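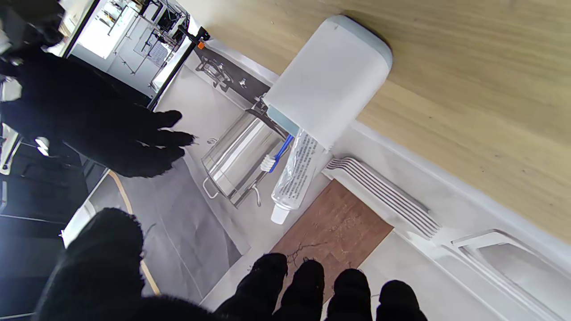
Why I still read the acknowledgements first

There is a habit I picked up in my twenties and have never managed to shake, and it annoys everyone who watches television with me. When the programme ends and the little box pops up offering to whisk us to the next episode, I lunge for the remote and make it go away, so that I can watch the names. All of them, if the service allows it. My husband has learned to go and put the kettle on. My sister, when she stays, simply sighs at me.

I bring it up now after watching the last series of Tralari with a houseful of people in July, when the credits for the final episode were squashed into a corner the size of a playing card while a trailer for something with explosions played over the rest of the screen. We had spent weeks with that story. Two of us were in tears. And the people who had made it went by in a blur too small for anyone over forty to read, and then they were gone altogether and a cheerful voice was asking us what we fancied next.

I think this is rude. I know it is a small rudeness in a world with plenty of larger ones, and I know most viewers don't mind a bit, but I should like to make the case for minding.

My friend Toshiko Miyazaki has worked as a dialogue editor for a good part of her life. If you don't know what a dialogue editor does (I didn't, until I had known her a year and felt it was too late to ask politely), she is the person who makes sure you can hear what the actors say. She takes out the aeroplane. She finds the one syllable from the fourth attempt that will sit inside the word from the second. When she does it well you notice nothing, and so her whole working life is a kind of vanishing, and the only place she turns up is in a line of small white type near the end. She once told me that her mother used to stay in the cinema to see it, in her coat, with the cleaner waiting by the door with his bag. Her mother had no idea what the job was either. But she knew the name.

I'm told, whenever I get going on this, that it's all available online for anyone who cares to look. Well, yes, and so is the telephone number of my dentist, but I don't come across it by accident. The pleasure of credits, for me, has always been in coming across things. You sit there with the music still playing and your feet gone to sleep, and you learn that somebody was in charge of the geese. You find that the same surname crops up in the lighting and the catering and you make up a marriage for them. You see the thanks to a village you have never heard of, and think about a whole village being put out for a fortnight by lorries and cables, and being thanked for it in a line.

And there is the feeling of it, too, which I find harder to argue for. A good film leaves you a bit unsteady. You need somewhere to stand for a few minutes before you go back to the washing-up or the night bus. The credits were that somewhere. I remember coming to the end of Trurnska at the old Wang, the cinema by the ferry landing where I used to go when I lived abroad, and not one person in the row getting up. It isn't a cheerful film, if you haven't seen it. The names rolled and the cello went on and on, and a man in front of me blew his nose, and by the time the lights came up we had all more or less got our faces back in order. I have since watched it again at home, where I was given a handful of seconds before a cookery contest was offered to me. I did not feel better for the cookery contest.

I put some of this to Bendik Sandberg, who writes about television for a living and is always very patient with me, and he said that I was being sentimental and that credits had got too long anyway. He had sat down and counted one (he is that sort of man) and reached 162 names for a comedy that lasted barely longer than a bath. He thinks the long lists are largely a matter of contracts, that half the people on them would hardly recognise the finished thing, and that audiences voted with their thumbs years ago. When there's a button, people press it.

He has a point, and I did go away and think about it. It's true that the old pictures managed with a card or two at the beginning and a polite "The End". It is true that I can't pretend to read every name when there are a hundred and sixty-two of them going past at a gallop. But I don't agree that length is a reason for hiding them. If it took that many people to make one half-hour of jokes then that seems to me an interesting fact, and rather a touching one, and I would like to be allowed to know it. As for the button, I notice that it is always lit up and ready for me before I have so much as moved, and that if I do nothing at all it presses itself. I wouldn't call that a vote.

What puzzles me is how far we've gone the other way with the famous. I couldn't avoid knowing what the lead in Tralari eats for breakfast. I know the colour of her front door and the name of her dog, and I know what she and her co-star think of one another, or what somebody would like me to believe they think. None of that was information I went looking for. It came and found me in the queue at the chemist. Yet the woman who wrote the scene on the jetty, the one everybody was passing round for weeks with the sound turned down and words printed over the top, I had to hunt for. It's Liv Haugen, by the way. She has written for radio mostly, and she is very, very good, and I'd have watched the thing a year earlier if anyone had thought to mention that she was in it, so to speak.

There are some who still do it properly. Roald Fagerlund puts his full credits at the front of his documentaries and makes you sit through them, in silence, which I grant is going it a bit. Hurnik, the little subscription service that does the old European films, leaves the ending alone unless you tell it otherwise, and it remembers that you've told it. I pay for Hurnik every month, and I'll be truthful and say some months I watch nothing on it whatever. I pay partly for the manners.

And then there are the small cinemas, bless them, where the lights stay down until the last logo has gone. At ours the projectionist is Kjell Eklund, and he has been known to come out and have a word with people who switch their phones on to look for their gloves. I used to find this alarming. I am now on his side entirely, and I've taken to putting my gloves in my pocket beforehand.

I don't expect the big services to change their ways on my account. I would only ask for a setting, somewhere sensible, that says let it finish, and that stays where I put it when they next redecorate the menus. Somebody must be able to manage that. They can even have their own name at the end of the credits, and I will stay and read it, with my tea going cold on the arm of the chair and my husband calling through from the kitchen to ask whether it's over yet.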